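Let the students do the boring bit themselves

Every spring the automation club at Semcombe asks parents in to admire its project, and every spring I come away unsure what was learned.

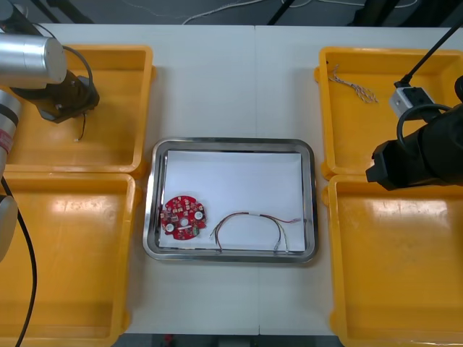 The task this year is sorting wires and boards between yellow trays, with two arms. Fine. But most of the talk on the evening was about Zaner, the club's name for its control program, and very little about wires.
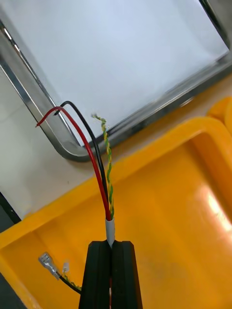 One for the electricians: red, black, and green-and-yellow.

My neighbour's girl has been in the club since March and can tune a grip beautifully. She had never stripped a cable — I asked.

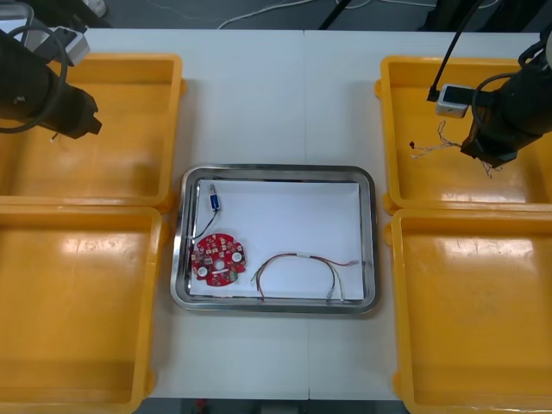
Sohail Mughal

I don't doubt the effort. Seven students gave up their lunch hours, and Flestden sent a team that did much the same. What I doubt is the claim that this prepares them for a workshop.

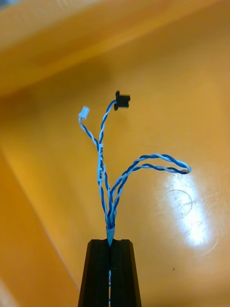

A harness with one white connector and one black.

Give them a crimping tool for a term first. Then let them tell us which part is worth handing to a machine.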